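Clelness slate-look plates, after nine months

3 min read

Bought these in November, finally writing it up. Set of the round black ones with the ridged top, 60 quid from the Clelness shop in Clandcombe.
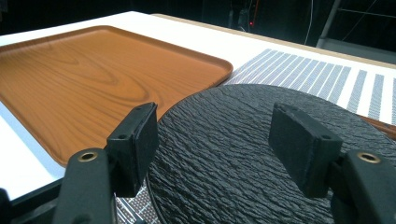
Looks

Good. Really good with pale food. Cheese, white fish, a fried egg. Brown stew on a dark plate, less so, you can't see where dinner stops. Guests always comment. My brother-in-law Eilif Nyberg turned one upside down to look for the price, with crackers still on it.

Washing up

Right, the ridges. Crumbs get in. Rice is worse. Dried egg yolk, forget it, soak overnight. A sponge just skates over the top, so I use an old veg brush and go along the grooves, not across. Takes maybe twice as long as a plain plate. Dishwasher is fine according to the leaflet and mine have been in most nights, no fading that I can see. They do come out with a chalky bloom if you've got hard water like us. Wipe of vinegar sorts it.

Oil leaves a mark untill you wash it properly. Fingerprints too, mostly at the rim.

Cutting on them

Don't bother. Knife catches, horrible noise, teeth on edge. Steak went on the old Bonsu plates in the end and has stayed there. Fine for anything you eat with a fork or your fingers.

Stacking

Bit wobbly once you get past four. I put kitchen roll between them at first, then got lazy. No chips so far except one tiny one, my fault, hit the tap.

Heavy as well. Kitchen scales said almost 600 grams for one. My mum won't carry two at once.

Versus the Zito ones

Had a Zito set before, smooth matt black, 80 quid. Scratched to bits inside a year, silver lines everywhere from the cutlery. The Clelness ones hide marks much better becuase there's so much going on already. Zito easier to clean though, by miles. If you do a lot of saucy food get something smooth.

Delivery

Collected mine. A friend had hers posted and one arrived cracked, replaced in a week, had to send a photo of the box.

Score

Four out of five for cheese and puddings. Two for everyday. Would buy again but only a pair, and keep white ones for weeknights. Small bowl in the same finish is out now, haven't tried it.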